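Readme for the Tonano H2 handheld gripper kit, evaluation unit on loan from Waltmont. Covers setup, recording, export and the findings so far. Maintained by Irena Urbańczyk; send corrections to her or open a ticket.

# Tonano H2 evaluation

## Status

Evaluation in progress. Firmware was updated once, in September, and all results below are from after the update. Earlier sessions are kept in `archive/` and should not be mixed with the current set.

## Kit contents

- 2 handheld grippers, left and right, not interchangeable
- 2 cube markers with fiducial patterns, one per gripper
- head camera and strap
- charging dock and spare jaw pads
- license key for the Turside export tool

The phone that runs the session timer is not supplied. Any recent phone works.

## Scope

We are deciding whether the kit is good enough to collect two-handed household demonstrations outside the lab. Three things are under review:

1. pose tracking of each gripper from the head camera
2. sync between gripper encoders and video
3. operator effort over a full session

Policy training is out of scope. Zbigniew Baran has a separate repo for that.

## Data summary

| Item | Value |
|---|---|
| Episodes recorded | 2,909 |
| Episodes rejected | 633 |
| Rooms | 11 |
| Grippers per episode | 2 |

Rejected episodes stay on disk with `valid: false` and a reason code. The most common code is `MARKER_LOST`, followed by `SYNC_DRIFT`.

## Layout

```
data/
 <room>/
 <episode>/
 head.mp4
 left.csv
 right.csv
 meta.json
archive/
tools/
 check_sync.py
 export.sh
```

`left.csv` and `right.csv` hold timestamp, jaw opening and estimated pose. Pose is relative to the head camera at the first frame. If a marker is not detected, the pose columns are empty and jaw opening is still written. Do not fill the gaps by interpolation before running `check_sync.py`; the script reads them.

## Recording procedure

1. Dock both grippers until the dock reports full charge.
2. Put on the head camera and tighten the strap before picking up the grippers.
3. Start the timer on the phone and bring its screen into the head camera's view.
4. Hold both cube markers in view, then close and open each jaw once.
5. Perform the task.
6. Repeat the jaw close at the end and stop the recording.

Skipping step 4 costs the whole episode. The export tool aligns the encoder stream to that first jaw close and has no fallback.

## Findings

**Tracking.** Good with the hands in front of the chest. It gets worse when one gripper passes behind the other, and recovery after the marker comes back is slower on the left unit. Swapping the cubes between grippers did not change this. Corrado Costa has reported it to Waltmont.

**Small rooms.** Bathrooms have the highest reject rate of any room type. Operators turn in place more often, and the arms end up close to the body. 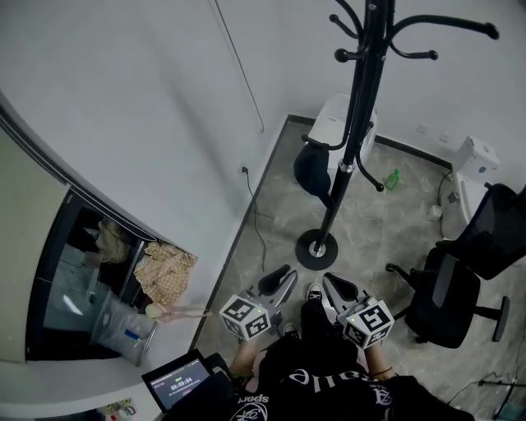

Mirrors are a separate issue. A reflected marker can be picked up as a second detection of the same ID. The current tool keeps the larger of the two, and that choice is wrong if the real marker is partly covered. Set `--single-id strict` on export to drop both detections in such frames. This leaves more empty pose rows but no false jumps.

**Sync.** Drift stays within one video frame on short episodes. Long ones need the closing jaw movement from step 6 to correct it.

**Effort.** Hermenegildo Varela and Nesma Tahiri both noted wrist fatigue late in a session. The weight sits forward of the grip. A shorter marker mount from Szulc is on order and has not been tested.

## Known issues

- `export.sh` fails on room names containing spaces.
- `meta.json` stores the operator's handedness as a string in old sessions and as an integer in new ones.
- The dock sometimes reports the right gripper twice. Unplug and reconnect.

## Access

Internal use only until the loan agreement is replaced by a purchase. Head video from private homes must not be copied off the project server.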